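Right, a thread on skipping, because I've been back at it since February and I can't shut up about it. Proper rope skipping, in the garage, at 37, with knees that click on the stairs.

First thing: rope length. Mine was far too long for weeks and I blamed my timing. Stand on the middle of the rope with one foot and pull the handles up. They should come to about your armpits. Mine were up by my ears!

Shortened it, and the very next morning I got through a whole minute without a trip. I came in and told everyone in the kitchen, who were trying to eat toast.

I've got the Ulutix rope with the thicker cord. It's slower than the thin wire ones and you can feel where it is all the way round, so if you're starting out (or starting again) go heavier than you think. The speed ropes are great fun later on, but they sting like mad when you catch a bare shin.

Surface matters loads too. Concrete was murder on my calves. I put down an old rubber mat from the Keogh and the difference was huge, although the mat creeps towards the door as I go and I have to drag it back between rounds.

What I'm doing at the moment: 30 seconds on, 30 seconds off, for up to 22 rounds. I don't always get there. If my feet get loud I stop, and that's the rule I like best. Loud feet means I'm tired and landing like a sack of spuds.
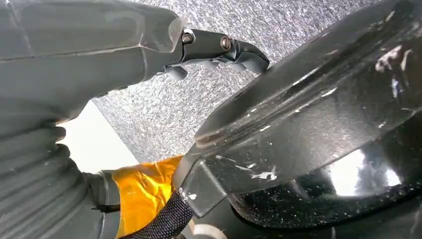

Jump lower! You only need enough height for the rope to slide under. I was leaping about as if clearing a fence, and of course I was finished after four rounds.

Wrists, not arms. Elbows in near your ribs, hands a little in front of your hips, small circles. If your shoulders are burning, your hands have probably drifted out wide, which also makes the rope shorter and then you trip. So many of my trips were that.

Someone asked about shin pain. I had it in the second week, both sides. I dropped to every other day, did slow calf raises off the bottom stair, and it eased off over a fortnight. If yours is sharp or in one spot, please go and see somebody about it and don't take advice from me.

Big thanks to Fotis Theodorakopoulos, who runs the morning circuits at the Tescombe sports hall and got me doing the side-to-side step. You swing the rope past one side, then the other, no jumping at all, and it's brilliant for getting your breath back while keeping the rhythm going.

He's also the one trying to teach me the crossover. I can do one. One! Then the rope goes round my neck like a scarf. His tip is to cross at the elbows and keep the hands low, lower than feels sensible, and I'm practising it with no rope while the kettle boils.

Music: anything with a steady beat. I've gone right off the fast stuff, I chase it and lose my feet. Old soul records are perfect.

There's a skipping morning at Drirnham on 9th June, all abilities, 2 quid on the door and ropes to borrow. I'm going, crossover or no crossover. Bring water and shoes with a bit of cushion in the front, that's where you land.

Will post the double under attempts when there's one worth posting. Meanwhile if anyone has a fix for handles that go slippery, I'm all ears. I've tried tennis grip tape and it unpeels at the bottom after a week.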